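6. Comparing grippers on the bench arm

This section covers the side-by-side trial of two parallel grippers, the Vatlow and the Irbridge, on one arm under one Kodikara controller. It assumes that the arm has been homed and that the controller has been set up as described in Section 4. If you have only one gripper to qualify, follow 6.1 through 6.4 and skip 6.5.

Revised July 5, 2023. The changes from the June issue are in 6.3 (approach height) and 6.6 (dropped objects). Corrections go to Mirko Farina.

6.1 Before you start

You will need:

Both grippers, with their own fingers and mounting screws
The work board
The test objects from the trial kit, including at least one soft item and one rigid item
A bowl or shallow tray for the place task
A fixed side camera running the Joltik recorder
A printed trial sheet, or the sheet template open on the operator's computer

CAUTION: Switch off arm power at the controller before mounting or removing a gripper. The stop button holds the joints but leaves the tool connector live.

Use the same set of test objects for both grippers. Soft items change shape with handling, so put a fresh one in the set at the start of each gripper's trial and keep the used ones apart. Do not swap a rigid item for a similar one partway through. If one is damaged, replace it and start that object's trials over for both grippers.

6.2 Mount the gripper

1. Move the arm to the service pose and switch off arm power.

2. Seat the gripper on the wrist flange with the alignment pin in its hole. The flange face must be clean.

3. Start all four screws by hand, then tighten them in a cross pattern with the supplied wrench.

4. Plug in the tool cable. Leave enough slack for a full turn of the wrist in either direction.

5. Switch on arm power and open the Tool page on the controller.

6. Select the tool profile. The Vatlow uses profile 286. The Irbridge uses profile 412.

7. Press Apply, then open and close the fingers once from the Tool page.

NOTE: The profile sets both payload and tool length. Running one gripper on the other's profile will not raise an error. The arm will move normally, but the fingertips will be at the wrong height over the board. If the first approach looks too high or too low, check the profile before changing anything else.

If the fingers do not move, switch off arm power and reseat the tool cable. If error 501 appears, the controller has not recognized the tool. Go back to step 4.

6.3 Lay out the work area

1. Set the board flat within reach of the arm. It must not rock.

2. Run the arm through the four board corners at low speed using the Corner Check routine. Watch the elbow as well as the gripper. On reaches to the near side of the board, the elbow swings farther out than most operators expect.

3. Place the bowl toward the back of the board. The forearm has to clear the rim when the arm folds back to the start pose.

4. Route loose cables off the board and out of the sweep of the arm. Cables may lie on the floor beside the board as long as the arm cannot reach them.

5. Put the test objects on the board, one at the pick point and any others at least one finger length away from it.

6. Set the approach height on the Task page. Start with the default. Lower it only if the gripper closes above the object on two attempts in a row.

7. Start the camera and check that the pick point and the bowl are both in view with the arm at the start pose.

The upper link and elbow will hide part of the board from a side camera during the pick. Some loss of view is acceptable, but the fingertips must stay visible during the final approach. A view of the whole bowl is useful but not required -- the upper part of the rim is enough to score a place.

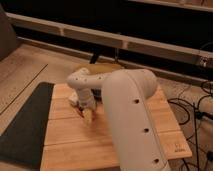 Figure 6-1. Gripper low over the board, bowl behind the forearm.

If the fingertips are hidden on the approach, move the camera and leave the board where it is. Moving the board means repeating the Corner Check. After any camera change, record a short test clip and look at it at full size before going on. Fast wrist moves tend to blur on the side camera in warm or dim room light. Add light or reduce the arm speed until the point of contact can be judged in a still.

6.4 Run the trials

1. Enter the gripper name, the tool profile, and the object name on the trial sheet.

2. Start a new Joltik recording. Use one recording per object.

3. Press Run. The arm moves from the start pose to the approach point, descends, closes the fingers, lifts, and moves to the bowl.

4. Mark the result on the sheet as one of the following.

Pass: the object was lifted and released in the bowl.
Slip: the object was lifted but left the fingers before the bowl.
Miss: the fingers closed without lifting the object.
Stop: the arm was stopped by the operator or by the controller.

5. Return the object to the pick point by hand, with the arm paused. Keep the long side of elongated objects in line with the mark on your sheet.

6. Repeat until the sheet for that object is full.

7. Change the object and go back to step 1.

CAUTION: Keep hands off the board while the Run lamp is lit, even when the arm is standing still. The controller may be waiting on a timed step.

Score what the object did. Do not score the quality of the motion. A gripper that drags the object a short way across the board and then lifts it has passed. Write "drag" in the remarks column if you want it considered later.

NOTE: Crumpled cloth and paper give scattered results with both grippers. Crumple the item again before every attempt. Leaving it as it fell favors whichever gripper dropped it in a better shape.

Grip force should be left at the profile default for the first full set. A second set at reduced force is optional and goes on its own sheet. Mixed-force sheets cannot be entered in the comparison.

6.5 Change to the second gripper

1. Finish the object in progress. Never change grippers in the middle of a sheet.

2. Move the arm to the service pose and switch off arm power.

3. Remove the first gripper and store it with its own screws. The Irbridge screws are longer and will bottom out in the Vatlow flange.

4. Mount the second gripper as in 6.2 and select its profile.

5. Repeat the Corner Check. The board, bowl, and camera stay in place.

6. Run the objects in the same order as before.

The Irbridge opens wider and is slower to close. Its cycle time will be longer on every object, and the sheet should show this. Do not raise the arm speed to make up the difference. The Vatlow has narrower fingertips and usually does better on thin items lying flat, but it is less forgiving of a pick point that is off to one side.

6.6 Dropped objects and stops

If an object falls on the board, let the arm finish its cycle, then pause it and reset the object.

If an object rolls or falls off the board, press Stop. Check that nothing has landed on a cable or under the edge of the board before you press Resume.

If the fingertips touch the board hard enough to trip the force limit, the controller shows error 2602 and holds position. Raise the arm with the Jog Up key only. Do not use Home from this state -- the homing path begins with a wrist turn and can scrape the fingertips across the board. Inspect the finger pads, then repeat the Corner Check.

Two 2602 errors on the same object usually point to a wrong tool profile or a board that has shifted.

6.7 Save the results

1. Stop the recording and wait for the Joltik status line to read Saved.

2. Name each file with the gripper, the object, and the sheet number, in that order.

3. Export the controller log from the Service page. The log is overwritten when arm power is next switched on.

4. Store the sheets, recordings, and log in one folder for each gripper.

Go to Section 7 to score the two folders against each other.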